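Visit to the Dolan parish pantry and prayer room, October

The hall seats 500. Morning prayer is at 7:15, led by Joelle Bitar, and runs 20 minutes from a printed order. 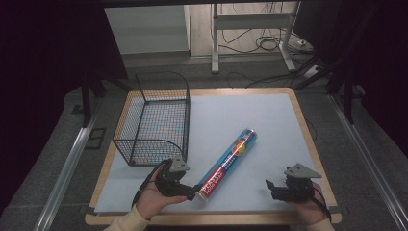 The order is one psalm, one reading and intercessions by street. Last year's register lists 1,118 written requests, kept in a grey binder by the door.

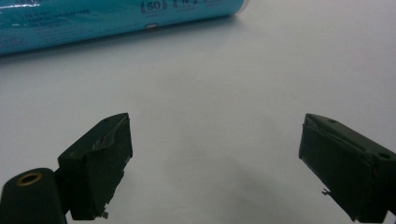
Intercessions follow the pantry roster, so each household is named once a month. Stock is sorted after the blessing. A teal container with a large 50 printed on it goes on its side on the white tabletop for this. Sorcha Ó Riain closes the room at noon.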